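Windholm shifts block sorting to robot arm at Hondo plant

2 October 2020

Toy maker Windholm has put a robot arm to work sorting colored wooden blocks at its Hondo plant, a job that 17 people used to share by hand across two shifts.

The arm uses a single rod-shaped finger to push blocks across a board into groups by color. Managers said no one will be laid off. Eleven of the sorters are moving to paint inspection and the rest to packing. 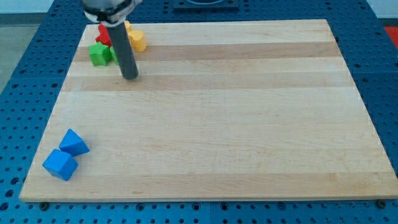
1 min read

Samran Inthanon, who sorted for six years, now checks finishes. "My wrists feel better," he said. "I do miss the table, though. We talked all day over there. Inspection is quieter and you sit by yourself."

Shift lead Octavio Ocampo said the sorters were given 46 hours of paid training. Pay stays the same until the spring, when the new jobs will be graded. Some workers have asked for that to happen sooner.

The arm still needs a person nearby to bring fresh blocks and clear the board. That post rotates weekly.

Windholm plans to decide in the new year on a second arm for its Testdale site, which employs 251 people.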